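The Matter of Unit Nine

The hearing was held on the upper floor of the Fikre building, in a room which the company ordinarily reserved for training. Getachew Gashaw, Senior Reviewer of Motion Software, had been asked to attend at nine and was admitted shortly before ten. He carried the written record of the fault, a copy of the planning rules, and a pen that did not belong to him.

The panel had three members. The Chair opened by reading the terms of the inquiry. It was to establish why the planner known as Gridness, on being given a plain instruction to fold and stow a garment, had declined to move for 30 minutes, and why it had entered a single word in its log as the cause. It was not to consider whether the purchase of Gridness had been wise. That question had been settled at Skerkow in August and was closed.

"The word was 'occupied'," said the Chair.

"It was," said Gashaw.

"Occupied by what?"

Gashaw asked leave to explain how the planner saw the world. The request was granted, with a note that the panel would rise for lunch at noon.

He began with the map. Gridness divided the space before the arm into small cells, and each cell was marked free, occupied or unknown. The arm might pass through what was free. It might not pass through what was occupied. As to what was unknown, the rules had been written by the former supplier, Bultex, and they were strict. Any cell that remained unknown after six looks was to be treated as occupied until a person signed it clear.

"And who was that person?" asked the second member of the panel.

"The post was vacant," said Gashaw. "It had been vacant for the whole of the trial."

The Chair wrote this down. The second member asked that it be recorded as a matter of staffing, and the third member, who had not yet spoken, asked that it be recorded as a matter of software. After some discussion it was recorded under both headings.

Gashaw proceeded to the camera at the wrist. It gave the planner its nearest view of the work, and for that reason its readings were given the greatest weight. The difficulty lay with dark cloth. A hard object had a surface and an edge, and the planner could fit a shape to them. Cloth bulged and sank, and its deepest creases gave back almost nothing. In the cycle under inquiry, 3496 cells had been marked unknown, and nearly all of them belonged to folds. The planner had looked at them six times, as required, and had then done what it had been told to do.

"It could have pushed the cloth aside," said the second member.

"It had no permission to touch what it could not place."

"A child would have pushed it aside."

"Yes," said Gashaw. "The rules were not drawn up for a child."

The Chair directed that the relevant exhibit be entered in the record, and copies were passed along the table.

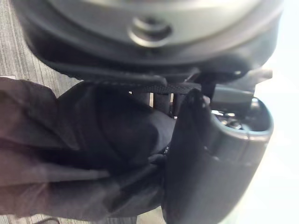

Exhibit 6. View from the wrist camera: dark fabric gathered against a rounded housing, with a woven strap above.

The third member studied his copy for some time. He turned it on its side and then put it back. He was an older man who had come up through accounts, and it was generally understood that he had been appointed to make up the number.

"These creases," he said. "I cannot see into them either."

"No, sir."

"Then what should I write, if I were asked whether there was something in there?"

"You would be asked to write free, occupied or unknown."

"Unknown," said the third member at once. He seemed surprised to have reached a finding, and looked to the Chair to learn whether he was allowed one.

The panel rose at noon and did not sit again. Its decision, dated January 14, 2023, ran to a single page. It found that Gridness had acted within its rules, that the rules had been properly issued, and that no fault lay with any serving member of staff. It directed that the vacant post be filled without delay, and it named Getachew Gashaw to fill it.

He took up the duty the following morning. A chair and a screen had been put out for him beside unit nine, and there was a form for each cell to be signed clear. He read the form through twice. The arm waited above the cloth. Gashaw took out the pen, looked for a long while into the first fold, and asked the planner to show it to him again.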